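08/01/2023

Second day on the gripper comparison. Mundholm pair in the morning, Adero pair after lunch, same mounting plates, same table. I wanted both sets through the same task list before changing anything else, and mostly managed it.

Mundholm first. Jaw travel is good and the trigger return is quick, but the spring is heavier than I would like for long sessions. By the end of the first block my right hand was slower to open than my left, and it showed in the logs as a lag between trigger release and full jaw width. 105 ms on the right at worst. The left never went over 25. Swapped the two units between hands and ran a short block to check. The lag stayed with the hand, so it is me and the spring, no fault in the unit.

Adero has the softer trigger. Easier to hold partway closed, which matters for thin things. The cost is play at the fingertips. With the jaws shut I can still rock one finger sideways against the other, and that play does not appear anywhere in the encoder reading. The log says closed and steady while the tip is wandering. I don't know yet how to put a number on it. Dial gauge, probably, if I can find the short arm for it.

Pose tracking was better than yesterday. I moved the Lolura controller to the new firmware before starting and raised the log buffer to 3000 samples, and there were no dropped stretches in the morning files. One in the afternoon, during a fast reach with the left, where the plate turned edge-on and the dots were lost. It recovered on its own. I marked the file and kept it.

Cable drag is still the thing that bothers me most. It pulls on the left wrist when I reach across, and I correct for it without noticing, so the correction ends up in the data. Tried a bigger loop down the side of the table. Better, not gone. An overhead line would fix it but then it gets in the way of the head camera.

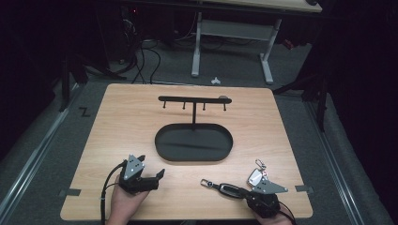
For tomorrow I want the pegs as the main task. Hanging something from underneath a bar makes the wrist roll in a way that flat pick and place never does, and that is where I expect the two grippers to separate. 19 trials each, alternating sets so that fatigue is spread evenly.

Gillies fingertips are still not in. If they arrive before the peg trials I will hold them back anyway - changing the pads halfway would spoil the comparison.

Recharge the spare pack. Recheck the plate screws on the right Adero, one felt soft when I put it away.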